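Dos extensiones del navegador menos

3 de noviembre

Llevaba unas semanas notando que el buscador me cambiaba solo. Escribía algo en la barra de direcciones y, antes de ver los resultados, pasaba por una página intermedia que duraba un parpadeo. Al principio lo achaqué a una actualización del navegador y lo dejé estar.

El domingo por la tarde me puse a mirarlo con calma. Abrí la lista de extensiones y encontré dos que no usaba desde hacía mucho: Clitelard, que servía para guardar recetas en una carpeta, y Nimuvura, un conversor de medidas de cocina. Las había instalado yo, eso lo tengo claro. Lo que no recordaba era haberles dado permiso para leer y modificar los datos de todos los sitios web.

Las desactivé de una en una. Sin Nimuvura seguía el salto. Sin Clitelard desapareció. Volví a activarla para estar seguro y regresó a la tercera búsqueda.
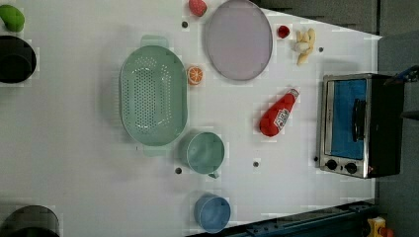
Fresa, plátanos y colador verde, todo de juguete.

En la ficha de la tienda vi que Clitelard había cambiado de editor. Ahora figura una cuenta llamada Purndale, sin página web y con un correo genérico. La tienda le atribuye más de 2000 usuarios y las últimas reseñas dicen lo mismo que yo: búsquedas redirigidas, anuncios donde antes no los había. La he denunciado con el botón de la propia ficha. De momento sigue publicada.

Borrar la extensión no basta. Después hice lo siguiente, por si a alguien le sirve:

Revisé el buscador predeterminado y quité una entrada que no había puesto yo.
Borré las cookies y cerré todas las sesiones abiertas, también la del correo.
Cambié 3 contraseñas: correo, banco y la tienda donde compro el pienso.
Quité los permisos de notificaciones a un montón de páginas que ni me sonaban.

El gestor de contraseñas lo llevo en un programa aparte, así que eso no lo toqué. Tampoco he visto accesos raros en el historial del correo, aunque solo guarda los últimos días.

Nimuvura no parecía hacer nada malo, pero la he quitado igualmente. Para pasar tazas a gramos me basta con la tabla que tengo pegada en la nevera. Me quedan dos extensiones, el bloqueador de anuncios y el corrector, y a las dos les he mirado los permisos.

Si tenéis Clitelard instalada, comprobad quién aparece como editor. La versión que tenía yo terminaba en 2119. No sé si las anteriores están limpias. Me falta repasar el portátil viejo, que sincroniza con la misma cuenta y lleva apagado desde el verano.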